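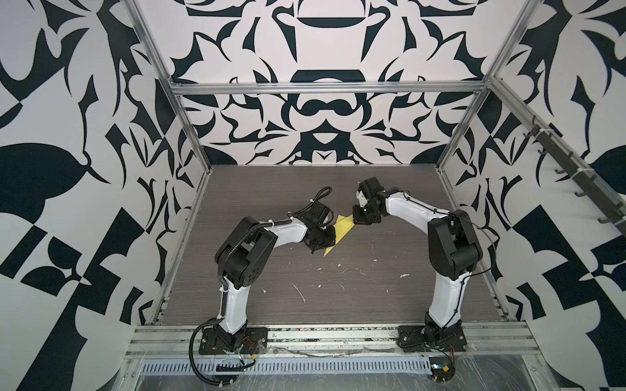
Dois braços robóticos brancos e pretos, montados lado a lado.

Skikutent apresenta novo separador de água de porão para navios de pequeno porte

Isdale, 17 Set 2022 - A empresa Skikutent anuncia a disponibilidade do Drutus, um separador de água oleosa destinado a rebocadores, barcos de pesca e navios costeiros. O equipamento trata a água que se acumula no porão da casa das máquinas e retém o óleo num tanque próprio, para entrega em terra.

O Drutus pesa 115 quilos e é fornecido em duas partes, que passam por uma escotilha normal. Segundo Uldis Ots, diretor técnico da Skikutent, este ponto foi pedido por muitos armadores. "Nos navios mais antigos não há espaço para abrir o convés. O nosso cliente quer instalar o separador durante uma paragem curta, com a sua própria tripulação", explica.

Em agosto terminou o período de ensaio a bordo do rebocador Pärn. O aparelho trabalhou 1.928 horas e os filtros foram trocados 2 vezes. A chefe de máquinas, Shirley Tunstall, acompanhou os ensaios e fez várias propostas para o painel de comando, que agora mostra os alarmes em texto completo - antes eram só códigos.

A manutenção de rotina demora quase 10 minutos e não exige ferramentas especiais. O manual está disponível em português, inglês e estónio.

As encomendas já podem ser feitas diretamente à empresa. A formação das tripulações fica a cargo de Waraporn Sriwong e é dada no porto escolhido pelo cliente.

Contacto para a imprensa: Justinas Venckus, Skikutent, Isdale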